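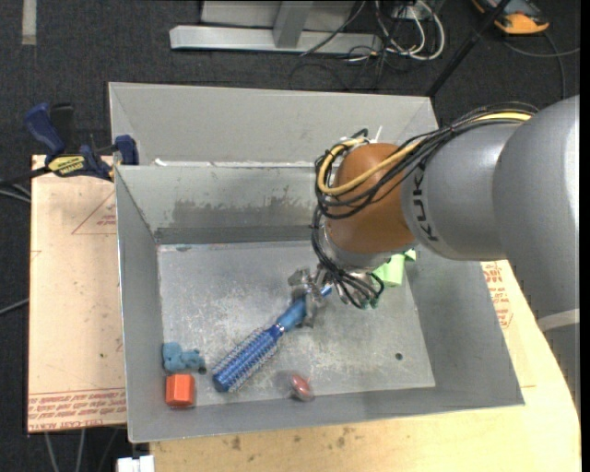 A round hairbrush, in blue.

Hairbrush

A hairbrush is a handled tool with bristles or pins, used for smoothing, untangling and shaping hair. I've kept this entry mostly to brushes for people, though I do wander off into horses near the end because I can't help myself. Combs have their own page and I've tried hard not to repeat it here.

Parts

The bit you hold is the handle and the bit with the bristles is the head. On many brushes the bristles sit in a soft rubber pad called the cushion, which has air behind it and gives a little when you press. There's usually a tiny hole in the pad to let the air in and out, and if you've ever dunked a cushion brush in the sink you'll know it also lets the water in, and then it dribbles down your sleeve for two days! Cushion brushes should be wiped, or tapped clean with the head facing down.

Bristles come from boar, from nylon, or from a mix of the two. Stiffer wire or plastic ones are normally called pins, and they often have little rounded tips so they don't scratch. Once those tips start dropping off I'd bin the brush, although my mother used hers bald-tipped for years and never complained.

Main types

Paddle brushes are wide and flat, good for long straight hair and for getting the job done fast. Vent brushes have slots through the head so the air from a dryer passes straight through (they're noisy things, I find). Round brushes have bristles the whole way round a barrel, and they're meant for curling ends under or lifting hair at the roots while you dry it. The width of the barrel decides the size of the curl — small barrel for a tight bend, big barrel for a loose one. Short hair on a fat barrel just slides off, which took me most of my twenties to work out.

Then there are the teasing brush, narrow with a pointed tail for parting, and the detangler, which has very bendy pins of different lengths and often no handle at all. People with tight curls tend to use a detangler on damp hair with plenty of conditioner, working up from the ends. Brushing curls when they're dry mostly makes a cloud. A lovely cloud sometimes, but a cloud.

How they're made

The old way is called drawn work. Holes are bored through a wooden back, tufts are folded over a loop of wire or thread, and the loop is pulled tight so the tuft sits snugly in its hole. A thin cover is then glued on to hide the wiring. Most brushes now are machine-filled, with each tuft punched in and held by a small metal staple, or else moulded all in one piece.

I learnt nearly all of this from Steinar Nørgaard, who spent his working life at the Kragh workshop in Dillen and still has a bench in his shed. One of his dressing-table brushes has 145 tufts and he reckons a good afternoon for him is one brush, two if the wood behaves. Kragh at its busiest turned out 900 a week, mostly clothes brushes, with hairbrushes as a sideline before the holidays.

The hundred strokes

Plenty of us were told to give our hair a hundred strokes before bed. With a boar bristle brush it does spread the natural oil from the scalp down the hair, so there's a bit of shine in it, but that much tugging can also snap the ends. Bergþóra Sveinbjörnsson, who has cut my hair since I moved here, told me to stop when it feels smooth and go to sleep.

Cleaning

Pull out the loose hair with the tail of a comb. Swish the bristles in lukewarm water with a drop of shampoo, rinse, and leave the brush face down on a towel overnight. Wooden backs hate soaking, so keep those out of the basin and only wet the tips.

Horses, briefly

A mane and tail brush looks very like a human paddle brush, only sturdier, and I know at least two riders who use theirs on themselves. The body brush is another matter: oval, no handle, a strap across the back for your hand. Vilmos Juhász has sent me a long letter about dandy brushes and I promise it'll get a page of its own in May.

See also: Comb; Clothes brush; Hairdryer; Bristle

Contact: Preben Eyvindsson, Grimine | © Grimine household pages | Last changed April 17, 2019 | Back to top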